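¿Por qué en los dibujos animados siempre vuelve el malo?

¡Hola otra vez! Hoy os quiero hablar de una cosa que me preguntaba yo de pequeña delante de la tele, con la merienda en la mano: si el héroe ya ganó al malo, ¿por qué a la semana siguiente hay otro malo igualito, con la misma risa y casi la misma capa?

Os lo cuento con una serie que me encanta, Hirano y los guardianes de Emudon. Si no la habéis visto, no pasa nada, os pongo al día enseguida. Emudon es una ciudad que flota sobre el mar, y Hirano es una chica que sabe hablar con las máquinas (¡hasta con las lavadoras!). Su gran enemigo es el profesor Dendum, que quiere robar el sonido de la ciudad y dejarla muda para siempre.

El malo que hace de espejo

Un buen villano se parece un poco al héroe. Dendum también habla con las máquinas, igual que Hirano, pero él les grita y ella les pregunta. Cuando los veis juntos en un capítulo, entendéis mejor cómo es ella. A mí me pasó con el episodio 14, que es mi favorito: los dos intentan convencer al mismo ascensor estropeado, cada uno a su manera, y me reí muchísimo.

El malo que hereda el puesto

Al final de la primera temporada, Dendum pierde y se marcha en su submarino. ¿Se acabó? ¡Qué va! En la segunda aparece Hamden, que era su ayudante y el que le llevaba los planos. Hamden se queda con la guarida, con el escudo y con los robots, y encima se inventa un plan propio. A eso lo llamamos un villano heredero, o sea, alguien que continúa lo que empezó otro.

Los guionistas usan mucho este truco. Tú ya conoces la guarida y ya sabes que dan miedo esos pasillos, así que no hace falta explicártelo todo desde cero y la historia puede arrancar corriendo.

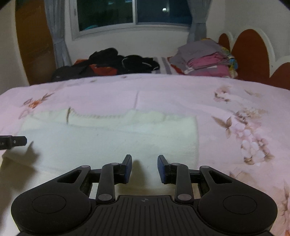

El malo que cambia de bando

Este es el que más me gusta. Hay villanos que un día dudan y acaban ayudando al héroe. En la serie le ocurre a la capitana de los robots, una gruñona de más de 20 metros que se cansa de obedecer. No se vuelve buena de golpe, claro. Primero deja escapar a Hirano, luego pone una excusa malísima y después ya no sabe muy bien de qué lado está. ¡Yo gritaba a la pantalla!

Ahora os toca a vosotros

Pensad en vuestro villano favorito y apuntad qué quiere y por qué lo quiere. Luego inventadle un heredero: ¿qué se queda del jefe anterior y qué cambia? El mío se llama General Bostezo y quiere que todo el mundo se duerma a las cinco de la tarde. Todavía no le he encontrado heredero, acepto ideas.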